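大理石地面打蜡后发白，结晶处理还能不能做？

Bukola Bashir
客厅和餐厅铺的是浅色大理石，铺好两年，一直用中性清洁剂拖。上个月为了提亮，自己涂了两遍 Pliline 的水性地板蜡，第一遍干后看着正常，第二遍干透以后逆光能看到一层雾，靠近阳台的位置最明显，鞋底蹭过会留下白印。用湿毛巾擦，雾暂时消失，干了又回来。

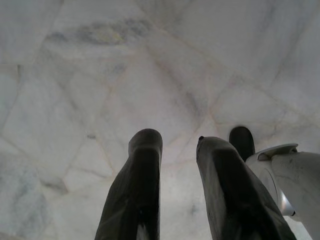 Hadiza Akande
先判断雾在蜡层里还是在石材里。找一个不显眼的角落，滴少量碱性除蜡水，静置十分钟，用白色百洁垫手工擦，吸干后再用清水过两遍。如果这一小块干透以后雾没有了，问题只在蜡层，全部除掉即可；如果雾还在，说明石材表层已经有轻微腐蚀或者水汽没排出来，需要另外处理。
从描述看，前一种可能性大。湿的时候雾消失、干了又出现，是蜡膜内部有微孔的典型表现，常见原因是第一遍没有完全固化就上第二遍，或者涂布时湿度太高。阳台附近更重，可能是那里有对流，表面先结膜，底下的水分被封住。
结晶处理能做，前提是蜡必须除净。结晶剂靠弱酸和氟硅酸盐与碳酸钙反应，有蜡膜隔着就接触不到石材，机器一磨，热量还会把残蜡压进孔隙，颜色发黄，后面更难清。
顺序如下：
除蜡，清水过洗，吸水机吸干。
自然干燥，湿度高的季节要延长，建议用仪器测含水率，不要凭手感。
检查有没有划痕。浅划痕可以用 600 目树脂片局部过一遍，再逐级往上磨；深划痕要从更粗的目数开始，最好整间一起做，局部下去容易出凹坑。
上结晶剂，单盘机配红垫，每次只做一小块，磨到表面干燥出光为止。
除蜡水不要流到踢脚线和木门套底部，提前贴好胶带。

Filip
不用这么麻烦，我家也是大理石，直接拿白醋兑水拖一遍就亮了，蜡也能去掉。

Hadiza Akande
白醋不能用。大理石主要成分是碳酸钙，遇酸就反应，刚拖完觉得干净，多拖几次光泽度会持续下降，表面发涩。水性蜡的成膜成分是丙烯酸类聚合物，要靠碱和溶剂去溶胀，醋对它作用很小，等于蜡没去掉，没有蜡的地方先被咬了。
补充一点光泽度的参考。我自己做过的一间，除蜡后没有打磨，只做结晶，用 60 度角光泽仪测，最后读数 74，住宅够用了。想再往上，需要整体翻磨，粉尘和泥浆量都大，家具要全部搬空，入住以后一般不划算。
餐厅那部分另外注意桌子周围。油、果汁、番茄汁渗进去以后，除蜡水处理不掉，要用敷剂。

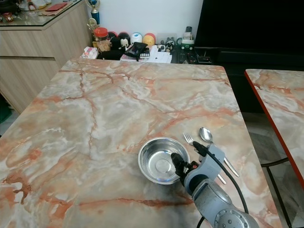
敷剂可以买现成的，Zendholm 和 Rurisari 都有石材用的型号，也可以自己配：白色吸附粉加对应的药剂调成糊。油性污渍配溶剂，有机色素类配双氧水，铁锈要用专门的除锈剂，含草酸的不要碰大理石。糊料敷在污渍上，边缘要超出一圈，盖保鲜膜，膜上扎几个小孔，让它慢慢干。干透后用塑料铲刮掉，清水擦净。颜色深的要重复做，每次之间让石材充分干燥，否则看不出真实效果。
敷剂做完的位置光泽会略低，所以安排在除蜡之后、结晶之前，一起收光。
日常维护就不要再上蜡了。渗透型防护剂可以做，不成膜，不改变外观，结晶前还是结晶后施工各家产品要求不同，按说明书来。门口放一块除尘垫，沙粒对光泽的损耗比清洁剂大得多。

Bukola Bashir
角落试过了，除蜡水擦完干透没有雾，确认是蜡层的问题。还有一个疑问：除蜡以后要等多久才能测含水率？家里是地暖，现在没有开。

Hadiza Akande
隔夜再测第一次，之后每天同一时间测同一个点，连续两次读数不变就可以往下做。地暖不要为了赶时间突然开高温，升温太快，水汽会往接缝处集中，缝边容易出现深色的水影。要开就从低温开始，逐天往上调，做结晶当天关掉，等地面降到室温。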